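Clubs > Pernorby Robotics > News

Kitchen robot team gets its grip

The Pernorby robotics club has been spending its evenings at a countertop this November, and what a cheerful bunch they are! Students are teaching Lencho, their two-fingered arm, to help out with bowls and basins, and coach Mesfin Gebru says they've put 60 hours into the grip alone (plus a good many snacks). "They argue over every little move, and I love it," says team captain Bontu Weldu. The Flidari meet is next.

Related
Tekitz gives club $3000
Spring sign-up opens

Contact | Copyright Pernorby Robotics | Back to top
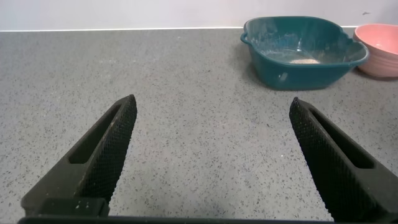
Lencho's fingers open over the counter, with the teal basin and pink bowl behind.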